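Pisharody Institute of Technology
Department of Engineering
Robot Learning in Practice: Course Handout 6
Teaching by Demonstration: Hand Guiding and Remote Control
Prepared by Kavitha Marar. Last revised Jul 31, 2020

1. Purpose of this handout

Students should read these notes before their first session in the Stollwood laboratory. They cover the two methods by which a task may be shown to a robot arm, and the standard expected of a recorded demonstration. Familiarity with Handout 5 (frames of reference) is assumed.

2. Two ways of showing a task

In hand guiding, the arm is set to a compliant mode and the operator moves it directly. The joint positions are recorded throughout. The method is quick to learn and gives the operator a good sense of contact, but the operator's hands and sleeves may enter the camera views, and a heavy arm is tiring to move with care.

In remote control, the operator moves a separate input device and the arm follows. The operator stands clear of the work and may watch the camera views while doing so. Fine contact is harder to judge, and beginners tend to press too firmly on the first few attempts.
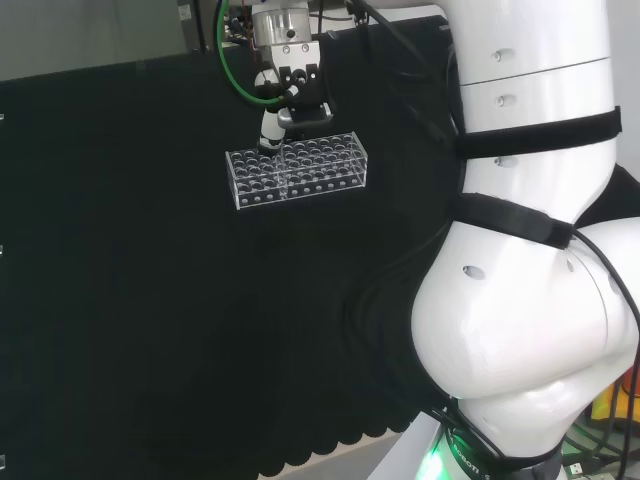

Both methods produce the same kind of record: a series of arm positions, gripper commands and camera pictures, each with a time stamp. The Brumus recording software stores these together as one episode. An episode begins when the operator presses the start key and ends when the arm has come to rest. Episodes longer than 3,000 time steps are rejected by the software and must be repeated.

3. Planning a demonstration

A demonstration should have a single, stated goal, written in the log before recording starts. "Handle the tube" is not acceptable; "place the tube in the stated hole" is.

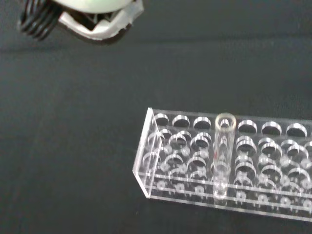

The goal should be written so that another student could check the result without asking the operator. Positions are therefore given by row and by place within the row, counted from the end panel. A tube standing in the front row with three open holes between it and the end panel is recorded as "front row, place four". Where the rack is clear acrylic, students should confirm the row from a second view, as holes in different layers can overlap to the eye.

4. Carrying out an insertion

Approach from directly above the chosen hole and stop before contact. Correct any sideways error at this height. Lower the tube slowly, and pause if the arm meets resistance. Do not force it.
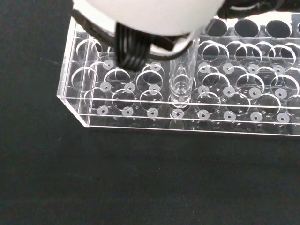 The end of an episode needs as much care as the beginning. Many records in the April set were spoiled by operators who stopped too early. Before ending, look down the tube to its rounded lower end and compare it with the white pads on the base plate, which serve as the seats. The pad below the chosen hole is the one that matters.

5. Amount and quality of data

Each group is to submit up to 600 episodes by the end of the unit. The Kevstead set, which is provided for comparison, holds 2,376. Failed attempts are to be kept and marked as such in the log.

6. Reading for the next session

Handout 7, sections 1 to 3. Bring the completed log sheet.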